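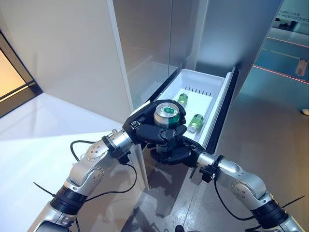
Beverage Stocking Assistant – Part Time

Harum is looking for a part-time assistant to keep the drinks refrigerators filled and clean at our Prikomura building. The position is open from May.

The work

You will bring canned drinks from the storeroom, put them in the refrigerators and write down what was used. Each shift covers up to 700 cans. Most of the stock is green tea and soft drinks from our supplier, Dolto. Some cans go in the drawers and some in the door bins, and many are stored on their sides, so labels have to be checked before a can goes in.

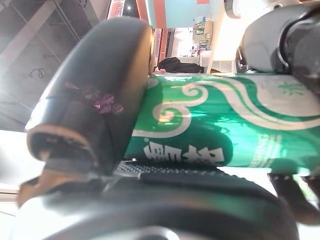

Part of the stock is imported, with labels printed mainly in Chinese. You do not need to read Chinese – a sheet with the product codes is kept in the storeroom. Dented cans are set aside and listed at the end of the shift.

You will also wipe down shelves, bins and door panels, and report any scratches or loose racks to the Bassi service desk.
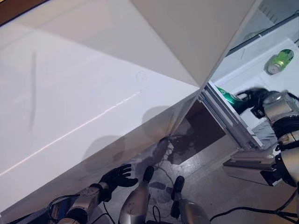 Shifts start at 7 a.m. and end at 11 a.m. Longer shifts are sometimes available when a large delivery comes in.

What we ask

Applicants must be at least 18 and able to lift 40 pounds. The job involves a lot of bending and reaching. No experience is needed, but you should be on time and comfortable working alone.

Pay and how to apply

Pay is hourly, with a $100 bonus after the first full month. Send a short letter and your available hours to the Harum front office, or leave them at the Prikomura reception desk.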